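Cetivstead Technical School - Engineering Department
Student Robotics Project: Two-Arm Workstation
Safety and Inspection Checklist, with Comments

Inspector: Glenys Humphreys
Student lead: Trefor Ellis
Bench: Yorath, Room 402
Period covered: May

This checklist is to be completed before each group begins work and returned to the department office at the end of the session. Comments are required wherever an item is marked other than "Satisfactory".

Section 1. Work Surface and Task Items

1.1 Table clear of tools, drinks and loose paper. Satisfactory.
1.2 Task items limited to those on the approved list. Satisfactory. The orange basket and the artificial fruit are both approved.
1.3 Wrist camera views reviewed by the operator. Satisfactory, with comment. Fine detail is lost when the view blurs. Students are not to judge clearance from a wrist view alone.

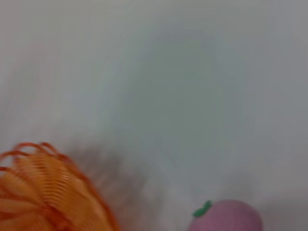
May a student reach onto the table to straighten an item while the arms are powered?
Students must keep their hands off the table until the operator has pressed the stop button and said "clear" aloud. This applies to both arms, including one that is not being used.

1.4 Items placed well inside the table edge. Needs attention. The second group had been setting the basket wherever there was space. A fixed starting position should be marked with tape before the next session - the students may choose the color.

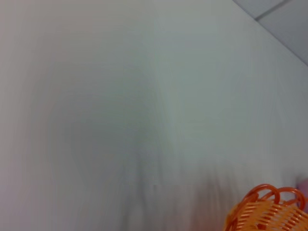
Section 2. Arms, Grippers and Cables

2.1 Stop button tested by each operator. Satisfactory. Tested at 8:40 a.m. and again after the break.
2.2 Arm speed held to the student setting. Satisfactory. The limit is saved under profile 729 and is locked by password.
2.3 Gripper screws checked by hand for tightness. Satisfactory.
2.4 Cables able to move freely through the full reach of each arm. Needs attention. The left wrist cable should be watched at full reach, and a clip fitted if it rubs.
2.5 Arms approach from opposite sides, with the basket between them. Satisfactory. The left arm works at the basket and the right arm at the apple. Neither is to cross the middle of the table without a call from the operator.

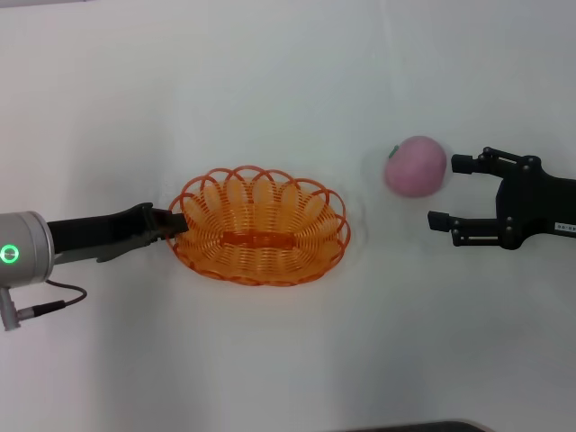
Gwenllian Eynon: I would like the call in 2.5 to be written into the student script. My group knows the rule, but they forget to speak when they are watching the grippers.

Inspector's response: Agreed. Trefor Ellis will add the line to the script and post a copy at the bench.

Section 3. People and Records

3.1 Safety glasses worn by all students inside the floor line. Satisfactory.
3.2 One operator and one spotter named for each run. Satisfactory.
3.3 Log book signed. Not satisfactory. Two runs have no spotter's name. Ngan-ling Chang will obtain the missing signatures.

Result: Work may continue. Items 1.4, 2.4 and 3.3 are to be checked again before the Bimville demonstration.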